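Talking Circle (religious study)

14 comments · 52 shares

A talking circle, in the sense used here, is a small gathering in which students of a sacred text learn by speaking it over with one another, with a teacher sitting among them and not at the front. The custom turns up in many faiths under many names, and it is a good deal older than the printed schoolbook.

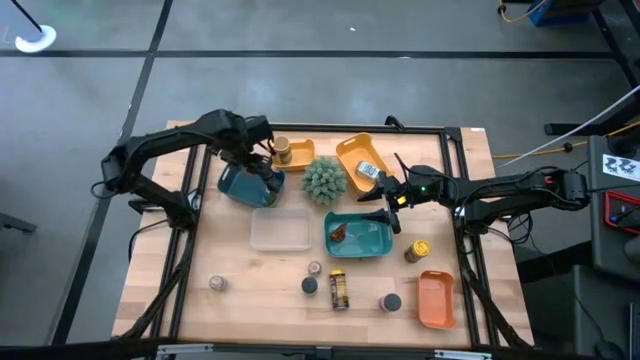
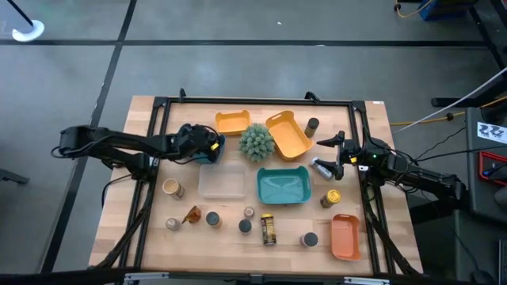
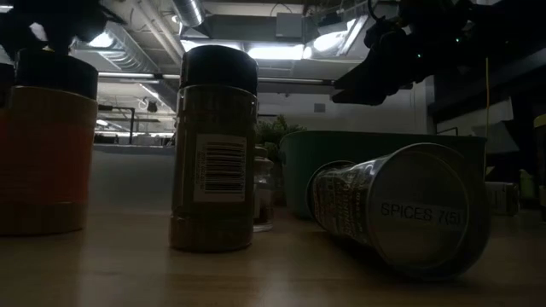
Origins

It is hard to say where the practice began, and perhaps it is kindest to say it began in several places at once, wherever books were few and people were eager to learn. One reader would hold the page, the others would listen, and by and by somebody would ask what a word meant (as somebody always does!). Those questions were often remembered along with the lesson, and older students passed them down to the younger ones.

The Elstead circle

A fondly remembered modern example met at Elstead under Trygve Blomqvist, a retired schoolmaster with a great love of the Psalms. It started with two students, Reshma Modise and Embla Hovland, and at its fullest had 37. Blomqvist liked to open in the evening with a single verse, read twice over, and he was quite happy to let the whole meeting go by without reaching the next one. Modise later set down her memories of those evenings in a little booklet called Wevora, still passed from hand to hand among former members.

Manners of the circle

Most circles keep a few gentle rules. The youngest person present is usually invited to speak first, so as not to be swayed by the elders, and a speaker is allowed to finish even when the point is a long time coming. Guoqing Qin, who taught at Elstead after Blomqvist, added a short silence between speakers. Some members found this hard going at first, though a good many grew to love it and took the habit home to their own supper tables.

See also: Reading aloud; Memorization; Study partners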